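Pikberg Two-Arm Station – Set-Up Guide
Section 8: Recording Your First Examples
Revised 08/01/2019 by Ieva Kivi, Orndale

By now your arms are powered, homed, and talking to the Broltico recorder. Great – this is the part you bought a table for! You'll guide the arms through a task by hand, the recorder will save everything they see and do, and the learning system will take it from there. Your first few takes will look clumsy. Ours did too, and plenty of them still went into the training set.

Before you start
You need the arms mounted and bolted down, all wrist cameras plugged in, and the stop button where you can reach it without leaning over the table. If you haven't finished the joint check in Section 7, go back and do it now.

CAUTION: Keep hands, sleeves, and hair away from the arms whenever the status bar is green. Green means the motors are live, even if nothing is moving.

Check the wrist cameras

1. Open the Cameras tab and turn on Live View. Each wrist camera gets its own tile.

2. Look for the gripper fingers. A properly seated wrist camera always sees both fingers of its own gripper, low in the picture, with the working space between them. If one finger is missing, loosen the bracket, turn the camera a little, and tighten it again.

3. Move one arm by hand until it faces the other and take a good look at the second arm's cables. It's a surprisingly handy inspection mirror! You want slack at every joint, with no loop hanging where a finger could hook it. Follow each cable down from its plug, including the ones that drop behind the arm.

4. Save a still from this pose and keep it with your set-up notes. If somebody bumps a bracket in October, you'll have something to compare against. Ours has the other arm right between the fingers, its two lenses and the white box on its side in plain view: 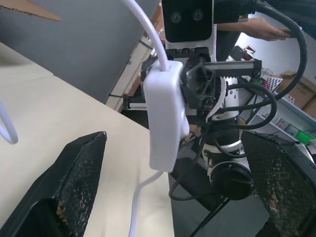 5. Run Calibrate with the checkerboard. Hold the board still until you hear the beep, tilt it, and go again. The recorder tells you when it has enough views. Put the board away before you record.

Note: If calibration fails twice in a row, wipe the lenses. Fingerprints are the usual culprit, and they're easy to miss.

Lay out the table

6. Pick one task and keep it small. Moving a cap from one side to the other is a lovely first task. Folding a shirt isn't – save that one for later, it's worth the wait.

7. Set out your objects where at least one gripper can reach them without stretching. Soft things and hard things teach the grippers different lessons, so try both once you're comfortable.

8. Decide what belongs to the background. A real table has stuff on it, and we like it that way. A system that has only ever seen a bare surface gets confused the minute you set down a lamp. Just don't let a loose cord lie in the path of a gripper unless moving the cord is the task.

9. Bring both arms to Ready. The grippers should be open, empty, and well above the table, pointing in toward the middle. In the overhead tile you should be able to see both of them and everything you plan to touch. With a lamp, a cap, a hard case, an open carton, and a power strip on the table, Ready looks like this on our station:

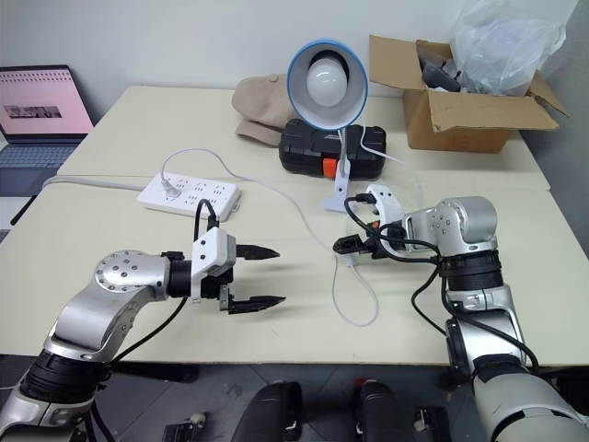 10. Type a task name. Use plain words and spell them the same way every time. "Move cap left" and "cap to left" will end up as two different tasks, and Luik, the labeling tool, won't merge them for you.

Record

11. Press Record and wait for the tone. Let the arms sit for 2 seconds before you move.

12. Do the task at a calm, steady pace. If you fumble a grasp, open the fingers and try again in the same take. Those recoveries are gold.

13. Return to Ready and press Stop. Mark the take Good, Recovered, or Discard.

14. Shift the objects a little and go again. Small changes in position and angle do more for you than another perfect copy of the last take.

CAUTION: Never reach in to straighten an object during a take. Press Stop first, wait for the status bar to turn gray, then reach.

How many takes?
Our first cap task ran well after 198 takes marked Good or Recovered. Yours may need fewer or more. Train early, watch what the arms get wrong, and record more of exactly that. For exporting takes to Luik, go on to Section 9.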